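Two arms on one extrusion frame – cables snag and the grippers knock bottles over
Home and Workshop Automation > Builds > Arms and grippers
Posted December 2021

Marlina Ismail
I have a two-arm setup in a shared workshop in Flirnville and would like advice on cable routing and on gripper approach before I start drilling more holes in the frame.

The table is butcher block inside a black aluminum extrusion frame. One arm is mounted on the left rail and one on the right, both facing in. The job is simple: pick up small white capped bottles from the bare wood and stand them on the orange area toward the back. The arms run from a single controller, and the positions come from a calibration I did in August with a steel rule and a paper template. 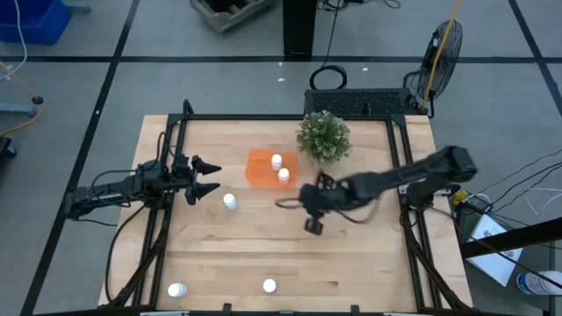

Both arms over the table, left gripper open.

Problem one is the cable on the right arm. It hangs at the gripper, and when the arm reaches across the middle of the table the slack trails over the wood. I have had it catch a bottle on the return move. The cables at the base are fine. They run down the frame legs and have never given trouble.

Problem two is the pick. With the fingers pointing down, the left arm gets a bottle about as often as it tips one. With the fingers level it does better, but the wrist comes close to its limit near the front rail. Closing speed is set to 44 percent. I tried 9 percent and it made no difference except that everything took longer.

The frame was bolted up from leftover extrusion, so I can move the arm mounts along the rails if there is a reason to. I would prefer not to raise them.

Natanael Macedo
Cable first. You need a fixed point on the last link before the wrist, then a service loop between that point and the gripper, and nothing loose past it. Work out the loop length with the wrist at full rotation in both directions. Take the longer of the two and add 5 cm. Anything over that will end up on the table.

Use hook-and-loop straps for the first week. Zip ties pulled tight against a joint housing will cut into the jacket, and you will be moving them anyway. When you are happy with the loop, replace the straps with a spiral wrap and leave one strap at the fixed point as strain relief.

On the pick, speed is the wrong setting to look at. If one finger touches before the other, the bottle gets pushed at any speed, and a small bottle with a narrow base goes over. Check your center offset:

Put a bottle on a marked cross on the wood.
Bring the open gripper to it, fingers level, and stop just above table height.
Close in small steps and note which finger makes contact first.
Move the tool center point sideways by half the remaining gap.
Repeat from the opposite side of the bottle.

If the error changes sign when you come from the other side, it is the tool center point. If it stays the same in table coordinates, it is your calibration, and a paper template would be my first suspect. Paper moves with humidity.

Also consider practicing on something wider. I keep a few cylindrical cups for this. A cup lying on its side won't fall over, so you can watch how the fingers seat without resetting the table after every miss.
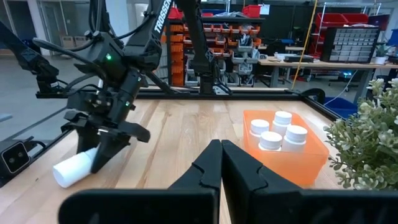

Left gripper closed on a white cup, four bottles standing in the orange bin.

Finger shape matters as well. Wedge fingers touch a round wall along a thin line. A strip of thin rubber on the inner faces helps, but redo the offset after fitting it, as the closed position will change.

Prasetyo Menon
Agree about the straps. I would also move the plant. Leaves near the bin will get into the path of the right arm sooner or later, and if you ever add a depth camera they make a mess of the data.

Can't help with the calibration, mine is done by eye.

Marlina Ismail
Thanks. The error changed sign, so tool center point. It was off by 8 mm on the left arm, more than I expected. I have not touched the right one yet. Cable is strapped at the last link and the loop stays clear of the wood at full reach.

Natanael, what thickness of rubber do you use?

Natanael Macedo
1 mm, glued with contact cement. Scuff the fingers first.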